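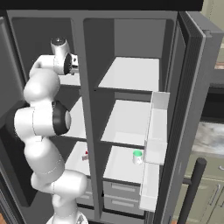

Jarkum fridge replacement program to close after second intake

Tuesday, June 25, 2019

The household refrigerator replacement program in Jarkum will stop taking applications at the end of the current intake, the local electricity distributor, Talavera Networks, confirmed in a notice to customers this week. Applications already lodged will be assessed under the existing rules.

The program pays a rebate of $105 toward a new refrigerator when an older unit is surrendered for degassing and metal recovery. It was set up to reduce summer evening load on the Grisitz substation, which supplies Jarkum and the farms to its north. Talavera received 1,342 applications over the two intakes and had funding for 500 rebates in the first. The size of the second intake was tied to the metering results from the first, and the notice gives no separate figure for it.

To qualify, the surrendered unit must be in working order, plugged in at the time of inspection and made before the current energy labelling rules took effect. Bar fridges, wine cabinets and chest freezers are excluded. The replacement must have a gross volume no larger than the unit it replaces. According to the notice, the volume rule was the most common ground for refusal, ahead of missing proof of purchase. 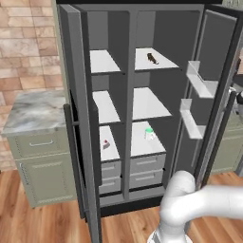

A double-door refrigerator with a central divider and two drawers on each side.

Metering was carried out by Reker, an engineering consultancy. Plug-in loggers were fitted to 124 of the surrendered units for two weeks before collection, and the same loggers were then fitted to the replacements. Readings were corrected for room temperature using a sensor placed at bench height in each kitchen.

Reker found that the spread between old units was wider than the spread between models. Two refrigerators of the same make and age could differ by a factor of two in daily consumption. The main causes recorded were worn door gaskets, blocked condenser coils and failed defrost timers. Ventilation was also a factor. Units built into a cupboard recess with no gap at the top ran for longer cycles than freestanding units, and this held for new appliances as well as old ones.

The consultancy recommends that any later program include an inspection of the space the appliance will stand in. It also recommends that gasket replacement be offered as a cheaper option where the compressor and thermostat are sound. A gasket can be fitted at home in most cases, although the correct profile is no longer stocked for a number of older models. 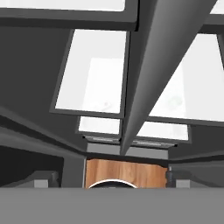
Wood-grain panel between darker grey side walls.

Talavera said it had accepted the first recommendation and was still considering the second. The distributor's own load data for the Grisitz substation show a lower evening peak this past summer than the one before, but the notice cautions that the summer was mild and that no part of the change has been attributed to the program. A weather-corrected analysis is due later in the year.

Collection of old units will continue after the intake closes. Residents with an approved application must have the surrendered refrigerator emptied, defrosted and switched off the night before pickup, with the doors taped shut. Contractors will not remove a unit that has to be carried down more than one flight of stairs unless this was declared on the application. Refrigerant is recovered at the Jarkum transfer station and the cabinets are sent on for shredding.

Households that have an older fridge but no approved application can still leave it at the transfer station during normal opening hours. The usual degassing fee applies and no rebate is payable.

The full metering report, including the logger specifications and the method used for temperature correction, can be read at the Talavera customer office. Approved applicants will be contacted by mail with a collection date.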